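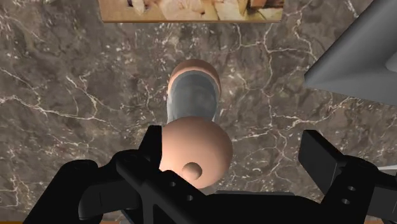 Zallico, which packs small gifts and table decorations for shops and mail order sellers, will put its first three robot packing cells into regular use at the Ulby site in March. The cells will take over the most repeated part of the work, the lifting of single pieces from the table into the box insert, and the packing employees will get new tasks around them. Before a new piece comes to a cell, the pick is practiced in computer simulation. A typical practice task has the black two-finger gripper over a smooth figure with a round, bald head, on a dark marble surface with a great many pale veins. The simulation is prepared together with the automation company Cadgate, and from this spring a part of it will be done by Zallico's own packers.

Home | Products | Services | Sites | Careers | Newsroom | Contact

PACKERS IN ULBY WILL PREPARE AND SUPERVISE THEIR OWN ROBOTS

The Ulby site employs 147 people, and the larger part of them work in packing. In the present way of working, one packer takes a piece with the hand, checks it, puts it into the insert, closes the box and places it on the belt. In a good shift one table finishes 1425 boxes. The reaching and lifting is always the same movement, and for many years it has been the most frequent subject in the talks with the employees about health at work. Sore shoulders and wrists were mentioned much more often than noise or heat.

With the cells, this movement goes to the machine. The checking stays with people. A packer looks at every piece before it enters the cell and again when the box is closed, and decides alone if a piece is good enough to be sent. The company considered a camera check as well, but decided against it for the moment, as the painted pieces differ from one to the next and the experienced employees see a small fault faster than they can describe it.

No position will be cancelled because of the cells. This was agreed in writing with the employee representatives before the order was placed, and the agreement is valid also for employees with a seasonal contract who return to Ulby in the autumn. The piece rate, which was still paid at some of the tables, ends on the same day the cells start. All packers will then receive an hourly wage, calculated from their own average so that nobody earns less than before.

Why practice in simulation

Zallico changes its assortment often. Some pieces stay in the program for one season only, and it would take too long to stop a cell each time and try out a new grip with real goods. In the simulation a packer can choose from which side the gripper comes, how wide the fingers open and how low they go, and can repeat the pick as many times as necessary. During the preparation period, 1454 practice picks were recorded by the packing team and discussed with Cadgate.

The surroundings in the simulation are changed from task to task. The table can have a wood look or a stone look, and other things may stand close to the piece. Pieces with simple round forms are used first. A ball on a cylinder looks easy for a person, but the fingers can close on the head, on the body, or on the place between them, and each choice has consequences for how the piece sits in the insert later. The packers knew this already from the hand work – they take a figure by the body and never by the head – and this rule was then written into the settings.

"We expected to receive a finished machine and an instruction book," a spokesperson for Zallico says. "Instead our packers were asked for their opinion from the second week, and it was not always comfortable for the engineers. Some settings had to be done again completely. We think the cells are better for this, and the people who will stand next to them know why they move as they move."

New tasks, new training

The training takes place during paid working time, in the training room of the Andrade hall next to the shipping department. It has a basic part for all packers and a longer part for those who want to become cell leaders. The basic part covers the safe entering of a cell, the stop and restart, and the removal of a stuck piece. Cell leaders learn in addition to prepare a new piece in simulation and to hand over the settings to the cell. Knowledge of programming is not required. The course material is written in simple language, and was corrected several times after employees pointed out words that nobody uses in the hall.

One cell leader is responsible for one cell during a shift, and the task rotates. Employees who do not wish to work with the cells can remain at the hand tables, which will be kept for fragile pieces, for very small orders and for gift wrapping.

Some questions are still open. The change of the finger pads takes longer than planned, and in the late shift there are not yet enough trained cell leaders. The start will therefore be made in the early shift only, from 6 a.m., and the late shift will follow when the training there is complete. Zallico will ask all packers in writing for their experience after the first season and will publish the result on the notice boards in the hall and in the employee newsletter.

About Zallico

Zallico packs and ships gifts, figures and table decorations for retail and mail order customers. The company has its main site in Ulby.

Press contact: Zallico, Communications Department, Ulby

This website uses cookies to improve your visit. By continuing you accept our use of cookies. Accept | Settings

Related news
Andrade hall receives new lighting above the hand tables
Zallico changes to paper filling for all small boxes
Seasonal jobs in Ulby: applications are open
Cadgate and Zallico extend their service agreement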